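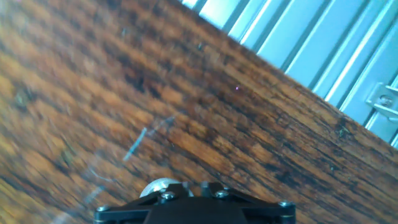 Refinishing an old tabletop, oil or varnish?
Home & Garden > Furniture and Woodwork

marshmallow_jen
Hi all, long time reader, hardly ever post. We've taken on my great aunt's kitchen table and I can't decide what to do with the top. Family story says it was made in 1844 by a joiner in Sernport, though my brother reckons that's rubbish and it's half that age. It's 178 cm long and weighs an absolute ton (four of us to get it up the steps, never again!). The old finish has gone sticky by the window end and there are white rings all over where people have put mugs down. My husband wants to sand the lot and varnish it. I'd quite like oil, but with 6 of us eating off it every day I'm scared of ruining it. What would you do?

tallboy_pete
Varnish. Next question. You've got kids and hot plates, oil won't last you till Easter. Three thin coats of Hollano satin, rub down between each, leave it a week before you put anything heavy on it. I did ours that way 8 years ago and it still wipes clean.

ottoline
Please don't sand it!! If it's even half as old as your aunt said you'll lose all the colour, and you can't put that back. Try a good clean first, white spirit and a soft cloth, then see what you've got. Sticky is very often just old polish and cooking grease.

tallboy_pete
Ottoline you say this on every thread. It's a kitchen table, they've got to eat off it.

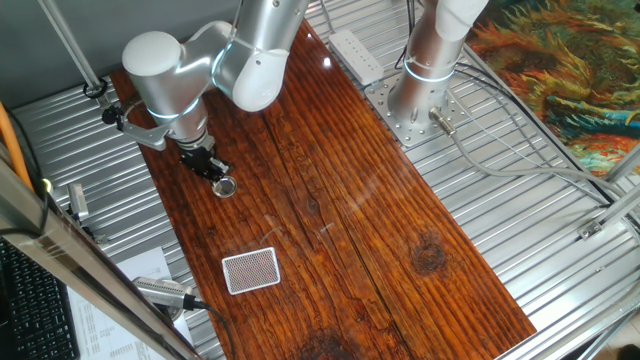
Lajos Bakos
Moderator, Furniture and Woodwork

Easy, you two. I'm with Ottoline on the cleaning and with Pete on how much wear a kitchen table gets, so I've managed to annoy both of you.

Jen, whichever way you go, look for cracks first. If you find one along the grain, leave it be unless it's catching crumbs or moving. Old boards open and close with the seasons, and if you pack a gap with hard filler in February when the heating's on, you can get trouble come summer. I use soft wax for that sort of thing, the Wulier sticks are fine, warm it in your hand and press it in. Knots are usually all right left alone too.

Have you tried a drop of water somewhere out of sight? If it beads up there's still a finish on there and oil won't soak in properly.

marshmallow_jen
Thanks Lajos! Just tried it underneath near a leg and it sat there like a bead, so I suppose there's something on it still. No cracks that I can find but one knot has a bit of a dip in it. Does hard wax oil count as oil or varnish? The man in Borbély said it was "both really", which didn't help me much.

gmagyar
Bit of both is about right. It soaks in a little and leaves a thin coat on top. I used it on a long board last year.

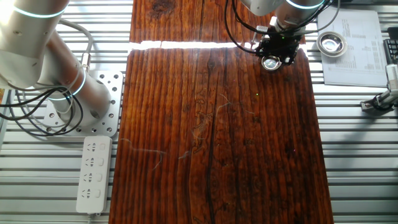

Board on the bench. Posted by Géza Magyar, 17/03/2023

The thing I like is that you can patch it. With varnish, one bad scratch and you're looking at doing the whole top again.

tallboy_pete
You can patch varnish.

gmagyar
You can, and I can always see where you did it.

ottoline
Clean it first!

marshmallow_jen
Ha, all right, cleaning it first. I'll start at the window end and do a bit at a time while the kids are at school. Husband has been told to put the sander back in the shed. Does anyone know if white spirit shifts the mug rings as well, or is that a separate job?

ottoline
Separate job, love. Get the grease off, let it dry overnight and start another thread for the rings, Pete and I have views on those too.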